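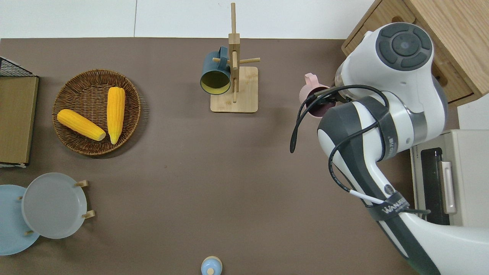
Home / Shop / Classes / About Us / Find Us

About Fesard

Hi, I'm Negin Rashti, and Fesard is my kitchen shop. Well, mine and Arash's (Arash Kiani, my business partner, who would like it known that he found the building). We sell the plain, useful stuff that lives on a kitchen counter: mug trees, dish racks, baskets, plates, boards, and mugs in more colors than we probably need. We also teach cooking classes in the back room, where you can use all of it before you decide whether you want any of it at home.

How we got going

I used to rent out party dishes. That was the whole business: a van, a storage unit in Bivthorpe, and 2000 dinner plates, every one of them white. I washed a lot of plates. People would call on a Monday to say they'd had a lovely wedding and then ask, kind of sideways, if I knew where they could get a decent rack to dry their own dishes on. I got that question so often that I started carrying a couple of wooden ones in the van, the kind with pegs, and selling them at pickup. Then it was mug trees. Then a cousin brought me a stack of woven baskets and I sold those in one weekend and had to call her back for more!

Arash was running the hardware counter at Mahmoudi, two streets over, and he kept sending me his customers whenever they wanted something for the kitchen that wasn't a faucet. After a year of that we figured we should just open a place together. We signed the lease on Prarkgate in March, painted it ourselves (badly, then again), and opened with five shelves and a borrowed cash drawer.

What we sell, and how we pick it

We're fussy, but in a pretty boring way. Everything has to survive in one of our own kitchens first. I take things home, Arash takes things home, and if it's still out on the counter a couple of months later we order more. If it has drifted to the back of a cupboard, we don't.

Mug trees are our best seller by a mile. I like a square base and a tall post, in a light wood that doesn't fight with anything. I'm a big believer in hanging up your favorite mugs where you can see them, especially the ones with a surprise inside. My current love is a dark teal mug that's bright yellow on the inside, and I will talk to you about it for as long as you let me. It makes me happy at six in the morning, and very little does.

Dish racks we like with pegs, so you can pull a plate out with one hand while you're holding a kid or a phone or a pan of something. We get asked a lot whether the wooden ones go bad. Let them dry out between loads, rub in a bit of mineral oil when they start looking thirsty, and please keep them out of the dishwasher. Mine at home is older than the shop.

Baskets! Okay. I have a thing about baskets. I want a round one with a spiral weave and a little bit of a rim, big enough for corn or onions or a pile of rolls, and I want it on the table and not up on top of the fridge collecting dust. In summer mine is nearly always full of corn. Arash keeps mail in his, and we've agreed to stop discussing it.

Plates we sell one at a time as well as in sets. If you broke one, come and buy one. We don't mind if your plates don't match, and most of ours don't either. Light blue next to pale gray looks great, and you can add to it whenever you like.

The classroom

Our back room has a long brown table, a stove, two sinks and a door out to the alley that sticks when it rains. Classes are small and pretty loud. Nima Abbasi teaches most of them. He cooked in restaurants for years and can cut the kernels off a cob of corn without sending them all over the floor, a skill I've been trying to pick up from him since we opened. His summer vegetable class fills up first every time, so if you want that one, get on the list early.

Lionel Renaud does the bread classes and a monthly evening called Set Up Your Kitchen, for people who have just moved or just had enough of their drawers. You bring a sketch or a few phone pictures of your kitchen, and he helps you work out what goes where. He'll tell you to keep your mugs near the kettle and your boards standing on edge instead of in a heap, and he'll also tell you to give away the fondue set. Most people leave having bought less than they planned to. Arash has raised this with me.

You don't need to bring anything to a class except an apron, and we have spares of those. You eat what you make, and there are usually leftovers, so a container isn't a bad idea.

The rest of us

Clive Nuttall is the person you'll meet at the register on weekdays. He does our repairs too. If an arm comes off a mug tree or a peg works loose from a rack, bring it in with all the pieces and he'll glue it back for nothing, whether you bought it from us or not. Give him a couple of days, as he likes to leave the clamps on longer than the label says.

I do the ordering, the window and this website, so if there's a typo you know who to write to. Arash does the books and the deliveries and anything that needs a ladder.

We sold our 4000th mug last winter. I had planned to make a fuss over whoever bought it, and then I was at lunch when it happened, so if you came in for a single green one around noon and got no fuss at all, come back and I'll give you the friend to go with it.

Come see us

We're on Prarkgate, next to the shoe repair place, with the blue door. Parking is free behind the building after five. We're closed Sunday. Strollers fit fine down the middle aisle, dogs are welcome in the shop but can't come into the classroom, and there's a bench up front for anyone who got dragged along.

If you're hunting for something in particular, call before you drive over and one of us will go and look on the shelf for you. Wedding lists, housewarming boxes and class gift cards can all be set up at the register or over the phone.

Join the class list | Gift cards | Repairs | Contact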